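Search this site
Enter keyword Go

Filed under: Small Business, Automation, Reviews

Last updated: Monday, September 11, 2023

Renting a robot arm by the fortnight

Zihan Han spent six years fixing conveyor lines before joining Prusilen, a small firm in Cimmont that rents out robot arms already set up for light handling work. The service is called Trelta. For $3,000 a customer gets an arm, a gripper, a wrist camera and a technician's help on the first day, and keeps the lot for two weeks.

Han looks after the setups. I asked who actually rents one.

"Packers, mostly. A couple of bottle depots. One bakery, which we turned down, as the trays were too heavy," Han said. "They've usually seen a video and want to know if it would work on their own stuff. So we ask them to send us their own stuff."

Before an arm goes out, Prusilen runs a trial at its own bench. The one I watched was for a drinks depot that wants mixed containers sorted into bins. Paper cups do the job of bins at this stage, one grey and one yellow-green, and coloured tape on the table marks positions so the layout can be put back the same way each time.
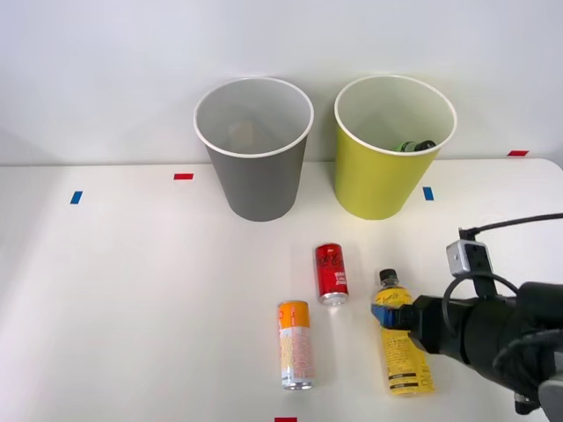
Han said most of the trial is spent on grip. A full bottle and an empty one look alike to the camera and behave differently in the fingers, and a can that has been squeezed once is harder to pick up the second time.

"Bottles we generally take by the neck. It's narrower, and the fingers can get round it without pushing the whole thing over. Cans are fussier. If you close too hard you dent them, and if you don't close enough they slide out when the arm lifts."

The fee covers a trial of 1,000 picks, spread over several layouts. Customers get the full log, including the misses. I asked if that put people off.

"Sometimes. I'd sooner they were put off here than after it's on a truck. We had one client with very thin water bottles and I told them to wait a year."

The arm is slow compared with a person. Han was open about this and brought it up before I did. A worker on a depot line can clear a table of containers while the arm is still lining up on its second one. The case for it is in the long, dull hours, and in places that can't fill an evening shift.
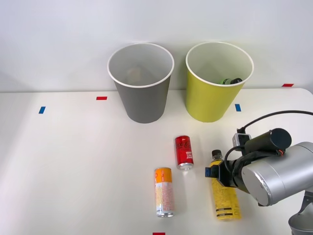
At the bench: the gripper holds the yellow bottle near its neck, with the two paper cups at the back of the table.

There are things I would want changed. The cable from the camera has to be kept clear of the work area by hand, and Han agreed it catches if the person setting up is careless. A clip is due in October. The manual is also thin. It tells you how to start the arm and how to stop it, and says little about what to do when a pick goes wrong in the middle.

"Phone us," Han said, when I asked about that. "I know that's a poor answer at eleven at night. We're rewriting that section now."

The software is called Costache and is supplied with the rental. It runs on an ordinary laptop. You choose an object, choose where it should go, and save the pair as a job. I got a simple job saved in roughly 20 minutes with Han standing beside me, and would have needed longer alone. Changing the lighting meant setting the camera again, and the program could be clearer about when that is needed.

Power is a normal wall outlet. The table has to be flat and fixed to the floor or very heavy, and the base is bolted down by the technician. Han said uneven floors cause more callouts than any fault in the arm.

Customers who want to carry on after the two weeks can extend at the same rate or buy the unit outright. Han would not give me the purchase price, because it depends on the gripper. Delivery outside Cimmont is charged by distance, and bookings need a deposit, which is refunded if the bench trial goes badly and the customer pulls out.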